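Re: [bench-budget] What to ask for in the May round
From: Reece Yeoman
Date: 20/11/2025
To: bench-budget list

Hi all,

Replying to Guilan's message, and sorry for the length, I had a long train ride and a charged laptop.

Guilan Qiu wrote:
> We have to send Pellby a list for the May round and I'd like to get
> the shape of it settled before people scatter. Two questions.
> First, is anybody still arguing for a second arm, or are we agreed
> that the money goes into hand-held grippers this time? Second, what
> did the Dostside people end up spending on the stuff AROUND the
> grippers? Last year we budgeted for the big item and then paid for
> clamps and cables out of the coffee money. I don't want to do that
> again.
>
> Wenceslao, I have your quote from Homia but it's only page one.
>
> Guilan

On the first one, I was the last holdout for the second arm and I've given up, cheerfully! We have one arm and it sits idle most of the week because we're short of demonstrations to train on. A second arm would give us two idle arms. What we're short of is hours of people doing ordinary things with their hands full of gripper, and the hand-held pairs are how we get those hours. Cheng-en said this in the spring and I argued with her for an entire lunch, so, fine, credit where it's due.

How many pairs is the harder bit. I'd ask for 2 and no more. Each station needs its own table and its own person, and we have floor space for two stations if the old shelving goes. If we buy a third pair it will live in a drawer as "the spare" and we'll strip it for parts by Christmas (you all know we will).

On Guilan's second question I can be some help, having spent a good part of last week over at Dostside with Yao-tsung Yu, who was very patient with me. Their setup is simple when you look at what's in it. A white table, aluminum rails down both sides, black curtains, a power strip on the floor. Nothing on that list is expensive by itself and every bit of it is missing from our draft.

The curtains I'd have cut, by the way. I thought they were a luxury. But our corner gets sun straight across the bench from lunch onward, and Yao-tsung reckons they threw away 90 recordings before they hung theirs, all from the same sunny stretch. So please leave the curtains in, even if Pellby asks why a robotics group is buying drapes.

Cables are my other hobbyhorse. Get proper long ones, get more than you need, and get something to keep them off the floor. Each gripper has a cable coming off it, so with a person working two-handed you have two of them looping around beside whatever you're trying to pick up. I had a go myself and spent the first half hour mostly fighting the cable on my left. Mok sells an overhead arm that would hold them up, and I've put one per station in my version of the sheet. If somebody has a cheaper idea involving a coat stand I'm listening.

Then the objects, which we always forget. I'd like a separate line for these, 200 for the year, and I want it written down so that nobody has to feel silly claiming for a bag. The grippers behave very differently on something soft than on something stiff, and you want plenty of both.
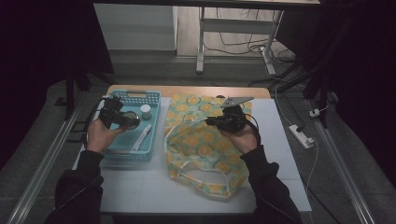

So my shopping list for that line is baskets (a few kinds, the sort with holes in the sides especially), small jars with lids, cloth tote bags with big bold patterns, and flat things that are annoying to get hold of. Buy duplicates! Dostside's favorite bag got a torn handle and the shop had stopped stocking it, and then half their recordings had one bag and half had another. A charity shop is fine for most of it, but get two of whatever you get.

A couple of smaller things while I'm at it:

Spare jaws. Wenceslao, does the Homia quote include any? My copy is page one too. If they're extra I'd put in two sets per pair.

Disk space. Yao-tsung's group had 143 hours saved when I was there and were already shuffling drives about. I've assumed we buy storage out of the computing line and not this one, but Guilan, please shout if that's wrong, it would change the total quite a bit.

A decent chair. Or a stool, or whatever people like. I was standing and leaning over the table with my arms out and my shoulders knew all about it the next morning. Cheng-en is taller than me and says the table height matters more, so maybe we want adjustable legs. I haven't priced those.

I'll put my numbers in the shared sheet tonight, in a new tab so I don't tread on anyone's. Wenceslao, if you can send page two of the quote I'll add it in at the same time.

Reece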